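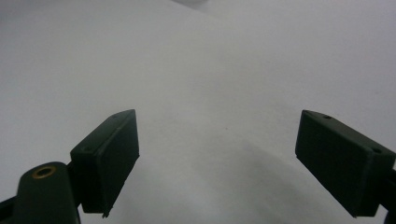
I finally did something about the work table in the back room. It had been collecting things since October: mail, two half-used rolls of tape, a lamp with no bulb, the sewing box, and a stack of Fergal's seed catalogs that he swore he was going to read. We had been eating lunch standing up at the counter because there was no place to put a plate.

The surface is a plain pale gray, close to white, and I had forgotten that. I bought it secondhand when we moved to Werncombe and paid $22 for the top and nothing for the legs, which came off an old desk of Siobhán's. Erzsébet told me at the time that a light table would show every mark. She was right, but I can see a dropped pin on it, and on the old brown one I never could.

Clearing it took most of a morning. I put everything in boxes on the floor first and wiped the top down with dish soap and warm water. There was a ring from a paint can that I had given up on last year. Baking soda and a damp cloth took off most of it. The rest I can live with. I did not use the scouring pad – I tried that on the kitchen counter once and it left a dull patch that is still there.

Then I went through the boxes. The mail was mostly junk. The tape went in the hall drawer. I kept three of the catalogs and put the others out with the recycling, and so far Fergal has not asked about them. The sewing box went up on the shelf over the radiator, where I can reach it without getting the step stool. The lamp is still on the floor.

The rule now is that the table gets cleared before supper. Diarmuid wants to use one end for his model boats and I said yes, as long as they go on a tray and the tray goes away at night. He has the hull of the second one nearly done. I want the other end for cutting fabric. I have a length of blue cotton that has been folded in a bag for far too long, and it is meant to be curtains for the landing.

I still need a bulb for that lamp. The old one was a small screw type and the hardware store in town only had the large ones, so I will try again on Saturday.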